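Progress report, June
Equipment planning, bag-picking project
Prepared for the Rallunus grant office

Spending is under control, mainly because the thing we most wanted to spend money on is still on order. The rest of this report goes into more detail than that, but if you only have a minute, you now have the gist.

## Where we are against the plan

The plan had us choosing a second arm by the end of spring. We have a preferred arm, a backup arm, and a folder of quotes that disagree with each other about what counts as an accessory. Raris, the supplier we ended up preferring, includes the mounting plate and the power supply. Vlachopoulos, the backup, includes neither, and has a lower number in large type at the top of the page. Once you add the missing parts back in, the two come out close enough that we chose on delivery time and on who answered the phone.

The order went to Raris. The Lesley bench, named after the building and a little older than it looks, will take the new arm once the second table is in. Facilities has approved the table. Facilities has also approved the table twice before, so we're treating this as encouraging.

## What we bought

- 2 spare sets of gripper fingers. We had none, which was fine until we thought about it.
- 6 cable clips of a better kind than the ones we started with. The old ones opened whenever they felt like it.
- 200 paper bags. This was the smallest pack the vendor would sell us at a sensible price. Please don't read it as a forecast.

All three came out of consumables. The fingers arguably belong under equipment, and we'll move them if your office prefers. We'd ask only that the decision be made once.

## What we didn't buy

The original budget had a line for molded plastic bins with a fixed insert, so that every trial would start from an identical container. We've dropped it. The project is about picking things out of soft, uneven containers, and a bin that never changes shape would have made our results look wonderful and told you very little. Paper and tape cost almost nothing and are as badly behaved as we could ask for.

We also passed on the vendor's set of standard test objects. It was a handsome set, in its own foam case, and it cost more than the table. Household and craft-store items are doing the job.

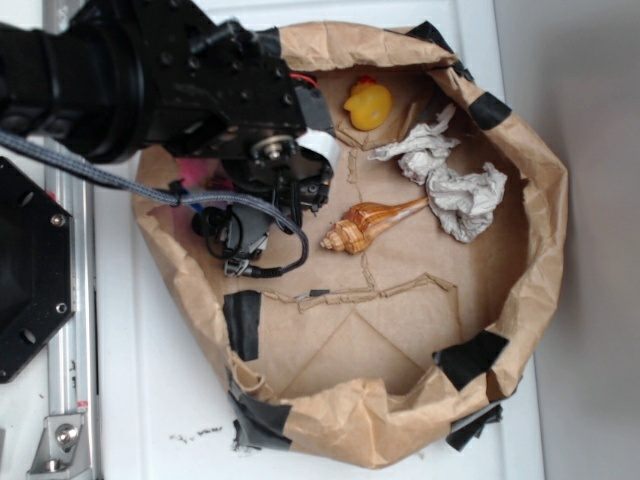
*Current bench setup: gripper over an open paper bag, with duck, seashell and tissue paper inside.*

The mix is chosen to be annoying in different ways. Tissue paper gives under the fingers and has no edge worth mentioning. The shell is long, tapered and hard. The rubber duck is there as the easy one, and we would be grateful if it stayed that way.

## Cable management

This gets its own heading because it has taken more of our time than any line in the budget. The gripper cable runs along the outside of the arm, and on the present bench it dips over the rim of the bag on its way to the connector. A cable that touches the container is a cable that can move the container, and then we're measuring the wrong thing.

We asked Raris about internal routing. It exists, as an option, at a price. Our proposal is to try a longer cable and a raised guide first, both from the consumables line, and to come back to you about the option only if those fail. We'd rather ask for that money with evidence in hand than with a strong feeling.

## Risks

Delivery is the main one. If the arm slips past the end of summer, the side-by-side trials move into the fall, when we lose the room for part of each afternoon to teaching.

The second risk is spare parts. Raris will hold fingers in stock but not hubs. A worn hub would stop the bench until a new one arrived. We recommend buying one ahead and leaving it in a drawer, unused and resented, for the length of the grant.

## What we need from you

1. A yes or no on the spare hub.
2. Permission to move the unspent bin money to cabling and guides.
3. A ruling on whether gripper fingers are equipment.

Items 1 and 2 affect the order schedule, so an answer before the next report would help. Item 3 can wait, and judging by the last grant, it will.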